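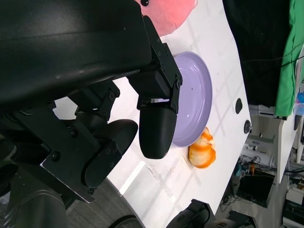

Der Datensatz Plendau-Tisch ist das Nebenprodukt einer Störung, die wir zunächst für einen Bedienfehler hielten, dann für einen Kabelbruch und schließlich für das, was sie war: ein Vorzeichenfehler im Kraftregler. Die Aufgabe sollte einfach sein, Obst auf Teller. Wie eng es dabei zugeht, sieht man an der rechten Fingerkuppe, die knapp neben dem lavendelfarbenen Teller steht, während das orange-weiße Stück dicht am Rand auf der weißen Tischplatte liegt. Aus solchen Abständen macht ein Regler mit falschem Vorzeichen in kurzer Zeit einen Werkstattbesuch.

Stand: Dienstag, 10. Juli 2018

## Was drin ist

- 2471 Episoden, aufgenommen am Standort Arcombe mit der Handgelenkkamera
- Gelenkwinkel, Greiferöffnung und Motorstrom zu jeder Episode
- 40 Episoden mit dem Etikett `stoerung`, im eigenen Unterordner
- Fehlerprotokoll der Steuerung als Klartext, samt Tippfehlern der Firmware

Nicht enthalten sind Tonaufnahmen. Wer das Geräusch eines Fingers kennt, der sich an einer Tischplatte abarbeitet, wird sie nicht vermissen.

## Die Störung

Der Greifer fährt nach unten, bis der Motorstrom einen Kontakt meldet, und soll dann nachgeben. Nach dem Update auf Smadi 3 gab er nicht nach. Er drückte stärker, las daraus einen noch deutlicheren Kontakt und reagierte auf diese Nachricht mit weiterem Eifer. In 19 der 40 Störungsepisoden griff die Stromgrenze und der Arm blieb stehen. In den übrigen musste jemand den Not-Halt drücken.

Die Stromgrenze stand auf 3000 mA. Im Handbuch von Brondgate steht dieser Wert unter »Inbetriebnahme, ohne Werkzeug«. Wir hatten ein Werkzeug montiert. Der Satz davor, man möge den Wert danach bitte senken, befindet sich auf der vorherigen Seite, und die war nicht ausgedruckt.

Verletzt wurde niemand. Verloren haben wir einen Teller, zwei Fingerpads und die Überzeugung, dass Updates am Freitagnachmittag eingespielt werden können.

## Etiketten

`ok` - Objekt liegt am Ende auf dem Teller
`daneben` - Objekt liegt am Ende woanders, Regler unauffällig
`stoerung` - Motorstrom steigt nach dem Kontakt weiter an
`unklar` - wir haben uns gestritten und sind dann essen gegangen

Das Etikett `stoerung` wurde allein aus dem Stromverlauf vergeben. Die Bilder taugen dafür nicht: Eine Fingerkuppe, die drückt, sieht auf einem Einzelbild genauso aus wie eine, die wartet.

## Bekannte Mängel

- Die Zeitstempel von Kamera und Motorstrom laufen auseinander, in langen Episoden um etwa 40 ms. Ein Skript zur Korrektur liegt unter `tools/abgleich.py`. Es hilft meistens.
- Der Not-Halt taucht im Protokoll als `ERR_UNKNOWN_USER` auf. Wir haben das nicht als Beleidigung gewertet.
- Der Hintergrund ist unaufgeräumt. Modelle, die Kabel auf dem Boden für Zielobjekte halten, sind uns schon begegnet.
- Die Greiferöffnung wird in Prozent angegeben, wobei 0 je nach Firmware offen oder geschlossen bedeutet. Siehe Feld `smadi_version`.

## Verwendung

Geeignet für Fehlererkennung, Tests von Abschaltlogik und als Anschauungsmaterial für Leute, die Grenzwerte übernehmen, ohne umzublättern. Ungeeignet als Trainingsmaterial für Greifstrategien, solange der Ordner `stoerung` nicht ausgeschlossen ist. Ein Modell lernt sonst zuverlässig, auf den Tisch zu drücken. Wir haben es ausprobiert.

Wer die Episoden am eigenen Arm abspielen will: Stromgrenze vorher senken, Not-Halt in Reichweite, Hände weg vom Tisch. Die Sollwerte sind unverändert gespeichert, also mit dem falschen Vorzeichen. Eine korrigierte Fassung ist für Dezember geplant - falls bis dahin jemand die Prüfsummen neu berechnet.

## Änderungen

1.2 - Etikett `unklar` ergänzt
1.1 - doppelte Episoden entfernt, eine davon war nicht doppelt und ist wieder da
1.0 - erste Fassung

Ähnliche Einträge
Plendau-Schublade: Greifen bei wenig Licht
Smadi 3: Hinweise zum Zurückstufen
Checkliste Grenzwerte nach Werkzeugwechsel
Brondgate-Arm: Fingerpads tauschen

Diese Seite verwendet Cookies, um die Anmeldung zu speichern. Einverstanden | Einstellungen

Kontakt | Impressum | © 2018 Projekt Plendau | Nach oben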